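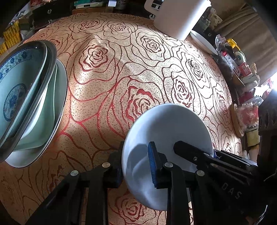

2. Method

We worked with one hand-held gripper and one operator at a time. The operator closes the two jaws on a dish, lifts it, turns it and sets it down again. In this term we used only crockery, mainly white plates and bowls, on a table with a rose-patterned cloth. Each dish was handled by its edge. My supervisor, Raelene Sutcliffe, asked us to keep the household things around the table where they were and not to prepare a clean background, so that the recordings look like an ordinary room.

The procedure for one recording was as follows. The operator starts the recording, says the number of the trial aloud, picks up the dish and holds it above the cloth for a moment. Then the dish goes down and the recording stops. If the dish slipped, we kept the file and wrote "slip" in the logbook. In total we made 300 recordings, from which 15 had to be removed, mostly for the reason that the trial number could not be heard.

The files were sorted with a small program written by my partner Antoniuk. It was first made for another course in April and I changed only the part that reads the logbook.

3. What we observed

Plates were easier than bowls. A plate is thin near the rim and the two jaws come to it almost in parallel. With a bowl, one finger must go inside and the other stays on the outer wall, and the curve of the wall makes the contact smaller. New operators often closed too low on the bowl and it began to rotate. After some practice they learned to take it near the rim.

The ribbed pads were very important for glazed dishes. We did not measure the force, and this is a weakness of the work - I would like to add a sensor next year. The sunlight was also a difficulty. It moved over the cloth during the day, and a glossy dish could be bright on one side and dark on the other. Our first labelling test was wrong on many of those recordings.

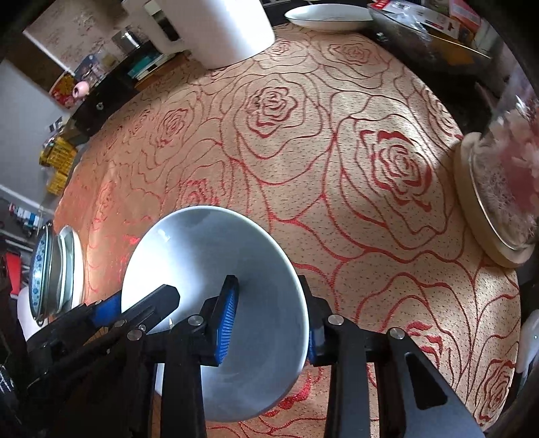 Why did we not use a full robot arm for this project?
The time was too short. A hand-held tool needs no programming of movement, so each member of the group could begin recording in the first session. The arm in the Flemport laboratory is also shared with two other classes.

4. Next steps

I plan to repeat the bowl trials with the curtain closed and compare the labels.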